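The Standing Desk Was Supposed to Save Us

Every office goes through it sooner or later. A memo comes around, usually on a Friday, announcing that the furniture is going to be replaced with something that will be good for you. Ours came in September. By the end of the month the old desks had gone down the freight elevator and in their place stood 87 new ones, each with a small keypad under the right-hand edge and a motor that hummed when you pressed it.

The model was the Skirnel, and the sales booklet that came with it ran to 18 pages. I read all of them. I learned that sitting was a habit I had picked up without thinking, that my spine had been waiting for this moment, and that I could expect more energy in the afternoon, clearer thinking, a better mood and a smaller waist. The word "studies" appeared often. The name of a study didn't appear at all.

I have no quarrel with standing. I stand at the stove, at the bus stop and at the back of my daughter's school concerts. What bothers me is how a piece of furniture came to be sold as a kind of medicine, and how few of the people buying it by the truckload asked to see the label.

The argument usually goes like this. People who sit a great deal tend to be in worse health than people who don't. So if you get them on their feet, they will be in better health. The first half is fair enough as far as it goes, though people who sit all day also differ from other people in what they eat, how they sleep and what they do on weekends. The second half is a leap. Standing still is a long way from walking. Ask anyone who has worked a cash register or cut hair for a living what eight hours upright does to the legs and the lower back. Shop workers have been fighting for stools for generations, and now the people in the offices upstairs are paying extra to have theirs taken away.

The calorie claim is the one I find hardest to forgive. You do burn a little more on your feet than in a chair. A little. An hour of it won't pay for the cookie you eat when you get bored of standing, and a brisk walk around the block will beat it without a motor or a keypad. The booklet had a chart with a line going steeply up, and the side of the chart had no numbers on it.

I called the supplier, a firm named Drarnura, and asked where the chart came from. The woman who answered was friendly and sent me to a colleague, who sent me to a web form. The web form thanked me for my interest in wellness. I wrote again a week later and got the booklet as an attachment.

Aivar Ozoliņš spent years fitting out offices before he went into business repairing what he used to install, and he is cheerful about the whole thing. "I have opened up 221 of these desks," he told me. "The motors are fine. Most of them have hardly moved." He can tell from the wear on the lifting columns. People raise the desk a lot in the first weeks, he says, then they find a height that suits the chair and leave it there. On the ones he likes best, there's a coffee ring on the keypad.

That matched what I saw on our floor. In the first week it looked like a cocktail party with no drinks. In the second, the standers had thinned out to the people near the windows. By the time the heating came on, I could look across the room after lunch and see heads all at the same level, just as they had been before, except that the desks now cost more.

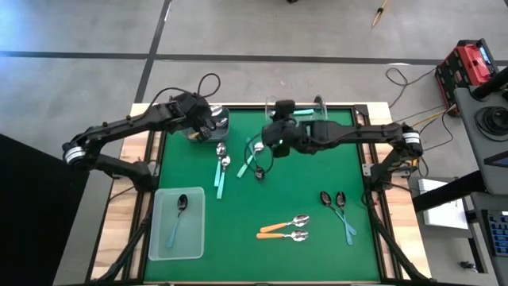 So is a standing desk worth having at all?

For some people it is, mainly those whose backs hurt when they sit and who will really change position through the day. If that's you, you probably know it already, and a cheap riser on top of an ordinary desk will let you find out before anyone spends serious money.

What the better advice seems to agree on is dull. Move often. Change how you're sitting. Get up to fill a glass. Put the printer at the far end of the hall and leave it there, whatever the complaints. None of it can be bought by the truckload, so it doesn't come with a booklet, and I suspect that has a lot to do with why we hear so little about it.

There is also the matter of what the desks let an employer avoid. A colleague at another company, whose office went over to a rival line called the Sundari, pointed out that her team had asked for three things the year before: fewer evening calls, a proper lunch break and a window that opened. They got the desks. The desks could be photographed for the company newsletter, and they were. The window still doesn't open. She takes her evening calls standing up now, she says, so perhaps that counts as progress.

I should be fair to the other side. Zürcher, who runs the buildings at my own workplace and signed the order, didn't think he was buying magic. He told me he had been asked to replace worn-out desks anyway, and the adjustable ones had one plain benefit that the booklet barely mentioned: they fit everybody. A tall man and a short woman can share the same desk on different days and neither has to hunch or perch. "That's all I wanted," he said. "The rest of it I skipped."

I think he's right, and I wish the industry would sell them that way. A desk that goes up and down to suit the person using it is a good desk. My wrists are happier than they were, and I've set mine a touch lower than the old one. It took me less than a minute — the best minute of the whole program, as far as I can tell.

The wellness people came back for a follow-up session last month. There were 7 of us in the room, and a slide that asked how our standing journey was going. We all sat down for it. At the end they handed out a flyer for a new product, a rubber mat with a bump in the middle that is meant to make standing feel less like standing. I asked whether there was any research behind the bump. They're going to get back to me.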